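March, a little after 9

The water has been off since breakfast. A notice from Nekari was taped to the lobby door saying the riser would be shut "briefly," which I now understand to be a geological term. I filled the kettle, one saucepan and the bathtub, in that order, and then stood in the hallway feeling like a pioneer.

I've lived in the Lindisgate building long enough to know how this goes. First there is the notice. Then there is a second notice correcting the first, usually the apartment numbers. Then a man with a wrench walks through the lobby looking at the ceiling, and everyone who passes him asks if he's the one who knows what's going on, and he says he's only here for the elevator.

It's funny what you do when you can't turn on a tap. I wanted to wash my hands every four minutes. I wanted to mop, which I have not wanted in years. I decided the windows were a disgrace. By ten I had tried the kitchen faucet so many times that I'd developed a sort of relationship with it, mostly one-sided. 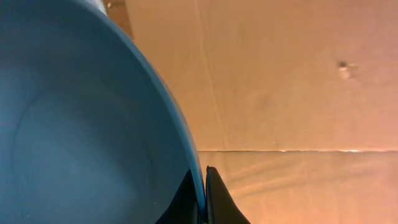

Gather every big bowl you own the night before and forget the tub, the plug always leaks, wrote Cikus under last month's entry, and I would like it on record that the plug leaks. I checked at lunch and the tub was down to a puddle with ambitions. So that's one for Cikus, who also told me to buy a headlamp and was right about that too, though I've never said so until now.

I went out for bottled water at the corner store on Macapagal. So had the entire building. We stood in line holding our jugs and not making eye contact, like people who've all turned up at the same party in the same coat. The woman ahead of me bought eight gallons and a lottery ticket. I got 2 jugs and a bag of oranges I didn't need, because the oranges were next to the register and I am easily led.

Carrying water up the stairs is a good way to find out what you really think about tea. The elevator was out as well, naturally. The man with the wrench was sitting on the second landing eating a sandwich. I asked him how long. He said it wasn't his department.

Lunch was crackers, cheese, and an orange. I made a point of using one plate. Then I used another plate, and a knife, and a mug, and by mid-afternoon I had the usual pile and none of the usual excuses. You'd think a person alone in an apartment with no water would get through a day on a paper towel. My mother raised six of us on a well and would have had something to say, most of it with her eyebrows.

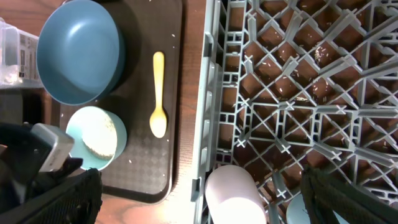

Later, around the time the light goes

Called Nekari. You enter your account number, then your apartment, then your account number again in case you've changed your mind. I was on hold through the same piano tune so often that I could hear where the pianist gets tired. Then a recording told me my reference was 2322 and that I should keep it handy. Handy for what, it didn't say. I wrote it on the back of my hand, where it cannot be washed off, for obvious reasons.

The bill, meanwhile, came right on time. $12.48, up from last month, with a cheerful leaflet on saving water. I've saved a great deal of it today. I expect a card.

Someone upstairs began banging on a pipe toward evening. Then someone downstairs banged back. For a while we had a real conversation going and I nearly joined in with a spoon, but I couldn't think of anything to contribute. The trash chute was blocked too, so the hall has started to smell like a picnic that went badly.

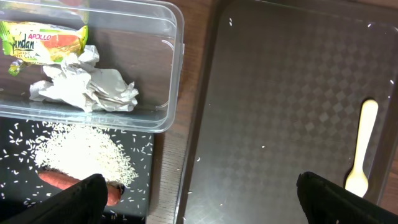 Should you drink the first water that comes out once they turn it back on? Run the cold tap until it's clear before you drink any of it, and take the little screen off the faucet first so the grit doesn't get stuck there.

I know this from the last time, when I left the screen on and the tap dribbled until summer.

The pipes started coughing just now. I ran in there like it was the phone. Two spits of something the color of weak coffee, a long sigh, and then nothing. I've left the tap open a crack so I'll hear it if it comes on in the night, and put the plug out of the sink so I don't flood the people downstairs, who bang on pipes and clearly have strong feelings.

Going to bed with orange on my fingers.

4 comments
9 shares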